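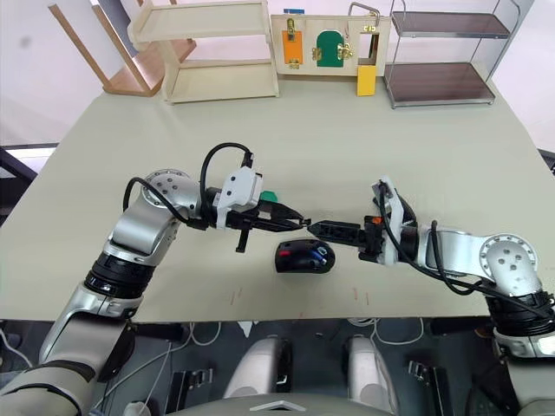 A reader wrote in to say that the first edition of this guide put the overflow hose at the very end, and that by then the tank had filled overnight and was pouring down the inside of the stand. Fair point! The overflow now comes before the downspout is cut, and we think the whole section reads better for it.

Section 3: Setting Up Your Parkham Rain Tank

You've built the base (Section 2), it's level, and the tank is sitting next to the house waiting to be useful. Now comes the fun part. Most people finish this section in an afternoon, and if there's rain in the forecast you'll be collecting water before you've put the ladder away.

A word on size first. The Parkham holds 600 gallons, which sounds like a lot until you see what a roof can do. Our test house in Bremgate has a roof that covers 1,368 square feet, and one inch of rain on it would fill the tank with plenty left over. Over a growing season we drew 4,000 gallons for the vegetable beds and the young fruit trees, and the tank was still half full when we shut it down for winter.

What you'll need

Tank, lid and mesh basket
Spigot with two rubber washers
Overflow fitting and hose
Downspout diverter (the Lukumay pattern fits most rectangular downspouts)
Fine-toothed hacksaw, drill, hole saw, tape measure
Thread seal tape
Level
Garden hose, for the leak test

CAUTION: A full tank weighs as much as a large pickup truck. Never set it on a deck, on cinder blocks without mortar, or on soil that hasn't been tamped. If your base has settled at all since you built it, go back to Section 2 and fix it now.

3.1 Fitting the spigot

1. Lay the tank on its side on a blanket or a patch of grass.
2. Wrap the spigot threads with seal tape, four turns, in the same direction the spigot screws in.
3. Slide one washer onto the spigot and push it through the lower hole.
4. Reach in through the lid opening and put the second washer and the nut on from the inside. Long arms help here. A second person helps even more.
5. Tighten by hand, then give it a quarter turn with a wrench. Stop there - the threads are plastic and they'll strip.

3.2 Fitting the overflow

6. Stand the tank up on its base with the spigot facing the side you'll water from.
7. Screw the overflow fitting into the upper hole and push the hose on as far as it will go. Tighten the clamp.
8. Run the hose downhill, well away from the foundation. A gravel patch, a rain garden or a thirsty hedge are all great places for it to end up.

NOTE: Don't be tempted to use a narrower hose because you have one in the garage. In a hard storm the water has to leave as fast as it comes in.

3.3 Cutting the downspout

9. Hold the diverter against the downspout so that its outlet sits slightly higher than the inlet on the tank. Mark the top and bottom of the diverter.
10. Measure again. Then cut along both marks and lift the piece out.
11. File the cut edges smooth. Wear gloves, as fresh-cut aluminum is very sharp.
12. Slide the diverter up over the top piece, then down over the bottom one, and fasten with the screws supplied.
13. Connect the diverter to the tank with the short hose. It should slope toward the tank the whole way with no dip in the middle.

3.4 Leak test

14. Close the spigot and run the garden hose into the tank until the water is a hand's width above the spigot.
15. Dry the outside of the fitting with a paper towel and leave it for an hour.
16. Wipe again. If the towel comes away wet, drain the tank, add two more turns of tape and repeat.
17. Drop in the mesh basket and lock the lid. The basket keeps leaves and mosquitoes out, so put it back every time you open the tank.

CAUTION: Keep the lid locked whenever you're not working on the tank. Rainwater from a roof isn't safe to drink, and shouldn't be used to fill a kiddie pool.

3.5 Your first rain

Go out and watch if you can! The sound of the diverter kicking in is wonderful, and it's also the best time to spot a drip. Check the short hose at both ends, then walk to the far end of the overflow and make sure nothing is blocking it.

The first fill may look a little brown. That's dust and pollen from the roof, and your tomatoes won't mind a bit. If it stays brown after the third good rain, your gutters need cleaning.

NOTE: Owners with the older Iltby lid will find that it turns the opposite way to lock. The arrow is molded on the underside.

3.6 Before the cold

Once nights start dropping below 32 degrees, turn the diverter to WINTER, open the spigot and let the tank drain completely. Leave the spigot open until spring. Bring the short hose indoors - it turns brittle if it freezes with water in it. Reconnecting is covered in Section 5.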